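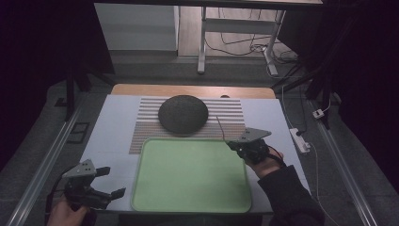

The tenancy in Tultville ended at noon. The inventory from Fosum Lettings ran to 31 lines, and the tenant had cleared all of them except line 10, which read: tray, green, one; mat, striped, one.

The tray was light green with rounded corners and a raised rim. It had been entered at check-in as "good." The scale on the form had four grades, and good was the second. A drop to the third cost money. The tenant had eaten from it every evening for 90 weeks and could not say which grade it was in now.

The procedure was printed on the back of the form. Place the item on a white surface. Inspect the rim, then the base. Record marks longer than a fingernail. The tenant did this and found one mark, on the underside, near a corner. It was shorter than a fingernail. The tenant measured it again with the other hand, whose nails were longer, and got the same result.

The mat took more time. Its stripes were white and tan, and a tea stain would have matched the tan. The tenant checked the white lines only and wrote "no visible change," a phrase taken from line 9.

The form did not ask about smell. The mat smelled of toast.

At 11:40 the clerk from Fosum telephoned. File 2465 was still open, she said, and was there a difficulty with line 10. The tenant said there was no difficulty. The clerk asked for the grade.

"Good," the tenant said.

"Both?"

"The mat was never graded."

There was typing. The clerk said the mat was not on her copy. Her line 10 was the tray alone, and the mat must have come in with some earlier tenant, or with this one.

The tenant put the key on the tray, rolled up the mat and went down to the bus.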